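Stavell Lab Notes
2022-07-06

Demonstration collection: soft goods, first round

The first round of soft goods recording for the Tedesco manipulation model is finished. It produced 1,635 demonstrations with the hand-held grippers, all on tabletops in ordinary rooms. Szymon Tokarz ran the recording schedule and Selma Ristić did the review. The notes below are for groups that will train on the data, and for anyone who plans to record in the second round.

What was recorded

Each demonstration is one attempt at one task with one item. The tasks were pick up, lay flat, fold once, and move to a marked spot. Items were drawn from a bin of shirts, caps, towels and small bags. The person recording took the next item in the bin and did not choose. This was Hrvoje Vlachou's request after the pilot, where people tended to reach for the towels, and the towel examples ended up crowding out everything else.

Each item was dropped on the table from elbow height before the recording started. Starting poses are therefore messy, as intended. A few recorders smoothed the item out first, and those takes were removed.

Review and rejects

Of the takes reviewed, 300 were set aside. They are kept in a separate folder and are not part of the 1,635. The most common fault was a late start, with the gripper already closed on the cloth when recording began. A model trained on those takes sees the grasp but never the approach. Other faults were a missing task label, a hand reaching into view to help, and tracking lost for more than 60 consecutive samples.

Failed grasps were kept where the person tried again within the same take. Marin Delić has asked for these to carry their own label so that they can be weighted separately in training. The label is in the index file under "retry". It was added by hand and should be treated as provisional until the second reviewer has been through it.

Dark fabric

Black and navy items remain the weak point. The fingertips are matte black, as are the gripper arms, and on a black item the line between fingertip and cloth can be hard to find. The depth estimate is worse on these takes as well. Panagiotis Dimitrov compared two exposure settings in the Monudley room and found that the brighter one recovers most of the weave and the seams, at the cost of washing out pale tabletops. We have gone with the brighter setting for the second round. Anyone who needs table texture should say so before September.

Seams turned out to be more useful than expected. They give the tracker something to hold on to when the rest of the cloth is one flat color, and a pinch close to a seam is easier to place afterward. We are not asking recorders to aim for them, as that would bias the grasps.

Thin folds

The grasp we want more of is the narrow pinch, with a small fold of cloth held between the fingertip blocks and the rest of the item left on the table. Full-hand bunching is easy to record and already well covered. The pinch is slower, and recorders drift away from it near the end of a session. Sessions in the second round will be shorter for this reason.
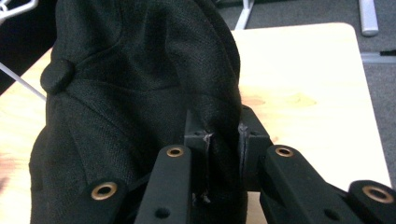
Second round

The target is 1,000 further demonstrations, with at least half on dark items. Recording starts in September. Three things change for recorders:

- Start the take with the gripper open and clear of the cloth.
- Say the task label aloud before moving - the written sheet is dropped.
- Check the fingertip blocks for loose threads between takes.

The Stindeo mounts will be replaced during August. Calibration files from the first round do not carry over to the new mounts, and mixing the two will shift every fingertip position in the set. Please delete local copies of the old files once the new ones are posted.

Access requests for the first round go to Selma. Requests for the rejected takes go to Szymon, with a line on what they will be used for.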